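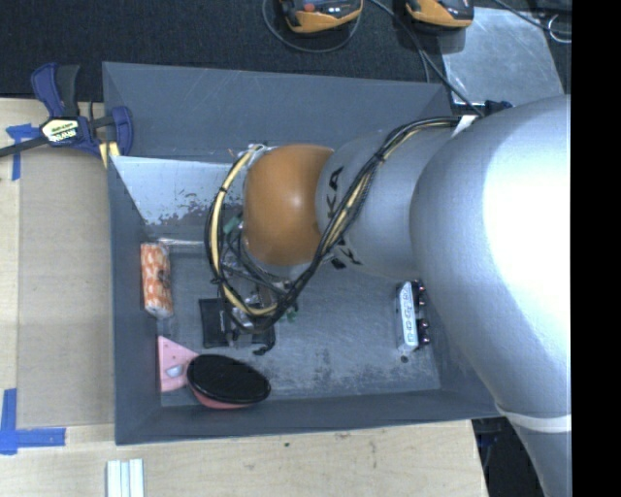 What do you do with a bin that has gone scuffed and gray on the bottom? You wash it, you let it drain upside down, and you put it back to work for another few years.

30 May 2024
by Marlene Andrade

Search this diary Go

I have been going through the storage bins at last, the ones I have been promising myself to sort since March, and I must say I enjoyed it far more than I expected to! Ghazala came over from Grestley with a bag of plums and we got through seven of them before lunch (bins, I mean, though the plums didn't last long either). She is all for tall sides -- nothing rolls out, she says -- and I like a sloping wall myself, for getting a cloth down into the corners.

The scratches don't bother me one bit. I gave two of the small ones to Sabina for her seed trays and kept the big ones for winter blankets. Tomorrow the lids, if I can find them all.

Contact Marlene | © Marlene Andrade | Back to top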